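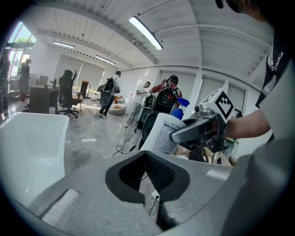 Foro > Apuestas > Baloncesto > Hándicaps y spreads
Tema: ¿Alguien sigue cogiendo al perdedor con puntos en pretemporada?

tresyfalta
Agosto de 2020

Buenas. Abro hilo porque llevo un par de semanas dandole vueltas y en el de picks diarios se pierde todo.

Torneo de verano, el de Lundlow. Equipos a medio hacer, entrenadores probando chavales en el último cuarto. Yo estoy yendo siempre con el de los puntos. Siempre. Stake plano, sin mirar nombres. Llevo 23 apuestas y voy en verde, poco pero verde.

Ayer Flamov +9,5 contra Pinto. Pierden de 7, cobrada. Iban 15 abajo al descanso y Pinto sentó a los titulares en el tercero.

¿Lo hace alguien más o estoy teniendo potra?

Rebote_Largo
Potra. 23 apuestas no es nada, vuelve cuando lleves 200 y hablamos.

tresyfalta
Ya, ya, si lo sé. Por eso pregunto.

mamba_de_barrio
Yo lo hacía el año pasado en la misma fase y me comí una racha malísima. Las líneas en verano están infladas para el favorito, vale, pero cuando hay paliza es paliza de 30. Ahí te da igual el +9,5 que el +14,5.
Además los límites. Te dejan meter cuatro duros y encima te mueven la línea enseguida.

AnisaRondonuwu
Hola, Anisa Rondonuwu, casi siempre leo y no escribo. Tengo apuntados los partidos de las tres últimas ediciones en una hoja, con línea de cierre. El de los puntos cubre algo más de la mitad, pero quitando la comisión te quedas prácticamente en cero. Donde sí veo algo es en líneas de dos cifras. En las cortas (+3, +4) se pierde dinero.

Rebote_Largo
Cuántos partidos son esos?

AnisaRondonuwu
Contando también las previas y los torneos satélite, 1.684. Pero de dos cifras son muchos menos, ojo.

Rebote_Largo
Vale, eso ya es otra cosa. La línea de cierre de qué casa? Porque si coges el cierre y él apuesta por la mañana no estáis midiendo lo mismo.

AnisaRondonuwu
Cierto. Media de las que tenía a mano, no una sola. Apertura no la guardé, fallo mio.

el_tito_paco
Yo no entiendo tanto excel. Ves el partido y lo sabes. Fellix el otro día salió dormido, 0 de 8 en triples, y en el descanso +6 en directo contra unos que no defendían a nadie. Blanco y en botella. Ganaron de 2.

mamba_de_barrio
Tito, tú solo cuentas las que ganas.

el_tito_paco
Y tú solo las que pierdes, que vienes siempre llorando

tresyfalta
Jajaja haya paz.
Lo del directo me interesa. Si el favorito se va de 15 al descanso te dan unas líneas bastante altas para la segunda parte, y es cuando rotan. Eso fue lo de Flamov: perdieron de 7 pero la segunda parte la ganaron de 8. Con la segunda parte sola cobrabas hasta sin puntos.

Rebote_Largo
Un partido.

tresyfalta
Que sí, pesado

zonapress
Entro tarde. Discrepo con casi todos. En verano el dato bueno es quién entrena, no la línea. El de Pinto rota en cuanto va 12 arriba, lo ha hecho toda la vida. El de Fellix no, ese aprieta hasta el bocinazo y le da igual que sea amistoso. Ir con puntos contra Fellix como favorito es regalar la pasta. Ir a ciegas siempre con el pequeño mezcla las dos cosas y claro, sale cero.

AnisaRondonuwu
Eso lo puedo mirar, tengo los entrenadores en otra pestaña. Dame un rato.

mamba_de_barrio
Zonapress, Fellix no cubrió de favorito contra Flamov y eran -11,5.

zonapress
Sin el base titular y sin pívot. Si no miras bajas no miras nada.

mamba_de_barrio
Ah, siempre hay una excusa

AnisaRondonuwu
Mirado por encima. Pinto favorito de dos cifras: el rival cubre bastante más de lo normal. Fellix favorito: al revés, pero por poco y con muy pocos partidos. No me jugaría nada serio con esto.

Rebote_Largo
Gracias por la curra. Yo sigo sin tocarlo hasta noviembre, cuando empiece la liga de verdad y haya límites decentes.

el_tito_paco
Yo mañana Flamov con lo que den

tresyfalta
Bueno, pues cambio el plan. Solo dos cifras, nada contra Fellix, y apunto apertura y cierre por separado. Banco de 1.000 y a una unidad cada una, si me lo pulo lo digo aquí también.

zonapress
Y mira las bajas.

tresyfalta
Y miro las bajas. A qué hora sacan las convocatorias? En la web del torneo no lo encuentro

zonapress
Una hora antes, a veces menos. Las ponen antes los clubes en redes que la organización.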